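Kistley Two-Arm Demonstration Unit
Set-Up and Operating Guide

Section 7. Open Day and Visitor Demonstrations

7.1 Scope

This section covers the grocery picking demonstration as it is run for visitors. It assumes that the unit has been installed and homed according to Section 3 and that the operator has completed the Level 2 checklist. For unattended display, see Section 9.

The demonstration takes 16 minutes with commentary. Groups larger than the viewing area allows must be split before they enter.

7.2 Stocking the display stand

1. Place the crate stand in front of the unit with the slatted crates angled toward the arms. Lock the stand.
2. Load the large items on the upper tier. Pumpkins must touch each other so that they do not roll when a neighbor is moved.
3. Load carrots in the slanted crate next to the pumpkins. They may lie in any direction.
4. Load potatoes against the rear wall of the lower crate. Leave the front of the crate clear as a handling area.
5. Put leafy vegetables in clear bags. Unbagged leaves shed and foul the finger joints.
6. Set the shopping basket on the floor to the right of the lower crate, with the handles up.

Note: Bagged items are handled with both hands. The left hand takes the upper part of the bag and the right hand supports it from the side. Do not select the one-hand profile for bagged items, even when they are light. 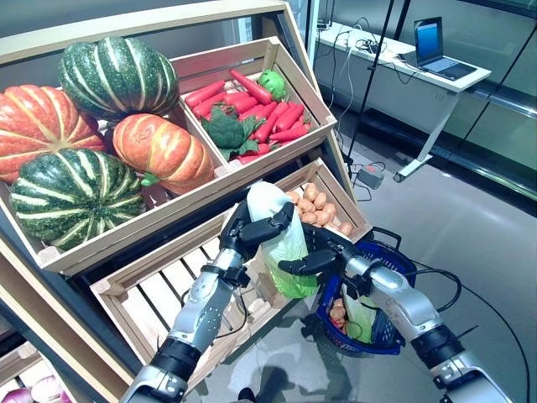 Caution: Route all power and data cables outside the floor marking before visitors are admitted. The operator desk may stand beside the work area, but the operator must be able to reach the stop button without stepping over a cable.

7.3 Starting the demonstration

1. Switch on the controller and wait 60 seconds before opening the Sarico operator panel.
2. Load the program PRODUCE-252. Confirm that the number on the panel matches the number on the stand label.
3. Set the arm speed to Visitor. This setting cannot be changed while the arms are moving.
4. Announce the start. Press and hold Run until the status bar turns green.
5. If an item is dropped, press Pause. Do not reach into the crates until both arms report Hold.
6. After the last pick, press Park and wait for the arms to lower.

Visitors may ask to feed an item to the hand directly. This is not permitted in any mode.

7.4 Close viewing of the gripper

Small groups may be shown the gripper after the run, with the arms parked and the drive power off. Open the wrist view on the second monitor so that people at the back can follow.

1. Turn the key to Off and remove it.
2. Point out the finger, the collar at its lower end and the ribbed strip along the top of the gripper body.
3. Check the finger surface for dust. Light specks do not affect grip. Wipe the finger with a dry, lint-free cloth if the coating looks uneven.
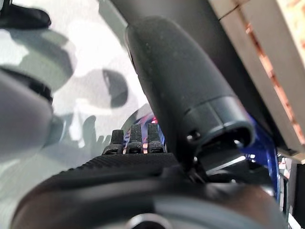

4. Check that the screws are seated. Use the 2 mm driver from the Pladlow kit. Hand-tight is sufficient.
5. Return the key to the operator.

Caution: Do not use solvent or oil on the finger coating. Replace coated fingers at 3,000 cycles. The cycle count is on the Service tab of the panel.

7.5 Records

Enter the start time, program number and any stops in the demonstration log. Faults during a visit are reported to Xinyi Lei. Requests for changes to the visitor route go to Tharushi Mollah at the Mohammadi site office. Replacement bags and crate labels are listed in Appendix C.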